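**Product review: Fluvmont clear display panel, large format**
December 2021

The Andby Study Room acquired two Fluvmont panels in August for the display of small printed items. The panels were purchased from Viltovar at the regular price and have been in use for 4 months.

Each panel arrived with a protective film on both faces. The film came away cleanly, except at one corner, where adhesive residue had to be removed with mild soap. The edges are smooth and safe to handle. Staff found the panel easy to lift, though fingerprints show at once and a soft cloth should be kept nearby. 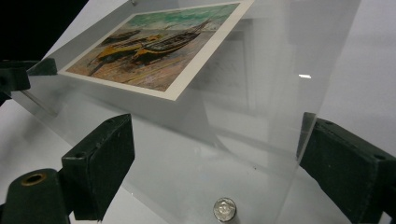
Postcards remain the most frequent use of the panels in this department. Clarity is very good when the sheet is viewed from the front. At a steep angle the surface picks up gray reflections, but the turquoise band and the yellow boat of the beach painting still read well. A card that does not lie flat, as at the lifted corner here, will need better support than the panel itself provides.

The panel is recommended for short-term displays. Rating: 3 out of 4.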